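Search this site
Type a keyword and press enter

Workshop notebook - poetry translation and text group, Brovomham
August 2020

Present: Prapai, Chi-keung, Valentin, me (T. Zawadzka). Ľubomír sent notes by mail.

Continued with the Tamihana sequence, the trench poem in quatrains. Working text is the second typescript. The first has the same stanza order but drops the fourth quatrain, and the penciled numbering runs on past the gap, so the cut was made after numbering. Entered as variant b in the apparatus.

Meter. Prapai scanned the whole poem again. The base is pentameter with a reversed first foot in most lines of the opening. From stanza six the reversals stop and the lines go nearly regular, which flattens the march section. Chi-keung thinks this is intended. I would leave the question open in the headnote and print both scansions of line 2 of that stanza.

Rhyme. The half rhymes (wire/war, mud/made) hold in both typescripts. In the draft French version Valentin has full rhymes throughout. He tried assonance for two stanzas this afternoon. It reads stiffly in the first and well in the second. He will redo the first with the verb moved to the end of the line.

Word count for the sequence, titles excluded: 2,596. The Lanville printing has 1,214, as it gives only the first half and skips the epigraph. Collation sheet corrected.

Ľubomír queries "dixie" in stanza three. It is the cooking pot, not the song. Gloss needed for American readers, one line, bottom of page. Same for "stand-to" and "duckboard." No gloss for "parapet."

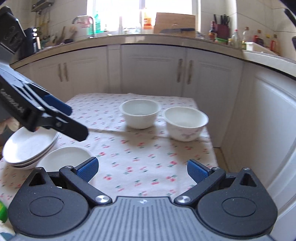
Punctuation after "and still the rain" - typescript a has a dash, b has a full stop, Lanville has nothing. I prefer the dash. Chi-keung prefers b and wants the period kept through the whole stanza for consistency. Left as a with b in the notes until the carbon copy comes back from Zulstead.

To do:
Prapai - clean scansion of stanzas six to nine
Valentin - stanza one, second attempt
TZ - glosses, headnote cut to 30 lines
Chi-keung - check the carbon for the missing quatrain

Title still unsettled. Typescript a has "Relief," b has "Relief, Night," with the second word typed in a darker ribbon.

Contact | Copyright Brovomham Text Workshop | Back to top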